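Trudside drinks counter: progress report to Eter, 31st July

Work since March has covered the counter, the dispenser and the drip trays. The white top is in place and the rounded edge has been accepted. Gronow supplied the dispenser under order 449.
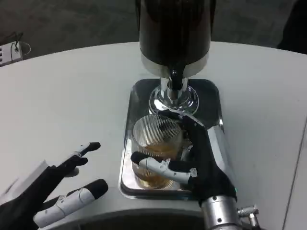

Two items remain open. The drain connection under the counter is awaiting a part from Redero, and the spare tumblers have not been delivered. Spending on fittings to date is $705, within the approved amount. 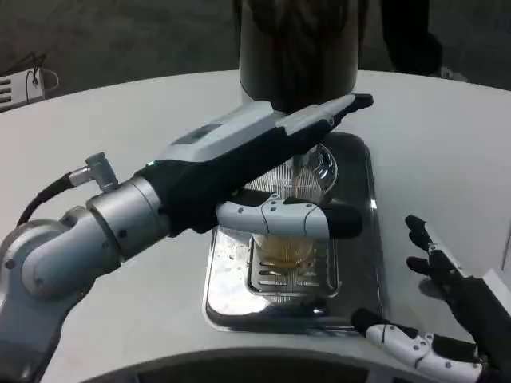

Dispenser column, glass and slotted drip grate at the counter.

The next report will cover the drain and final cleaning.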